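Karora plastic cups, mixed colors. Review by Wilson Valderrama

Bought these for the craft table, got a set in with a 200 count box of pens from Stelmakh. Had them since September. Short version, fine. Light, no sharp edge on the rim, stack ok.
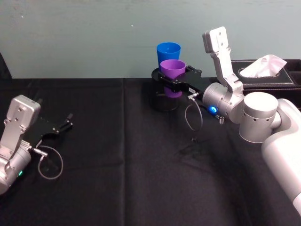 Colors are the good part. The blue is a proper bright blue, shows up well agaisnt a plain wall. Purple is nice too. Matte, so fingerprints not a problem.

They taper, wide at the top. Blue one sits right in the mouth of my black mesh pen holder and stays upright, so that's a spare pot for paper clips.
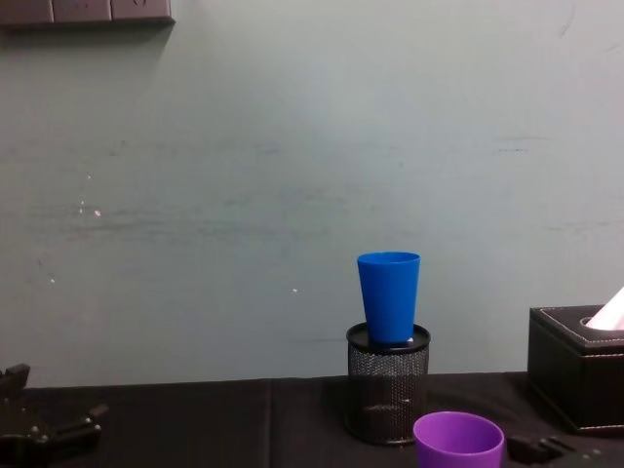
Page last changed: 8 February 2018

Downsides. Too light when empty, knock one and its off the table. Only one size. Put a cloth down, they slide less. 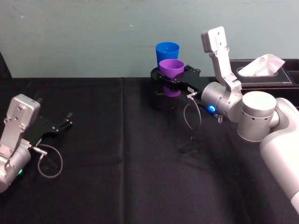 Black cloth on the table, pale wall behind.

Would buy again. Not at full price tho.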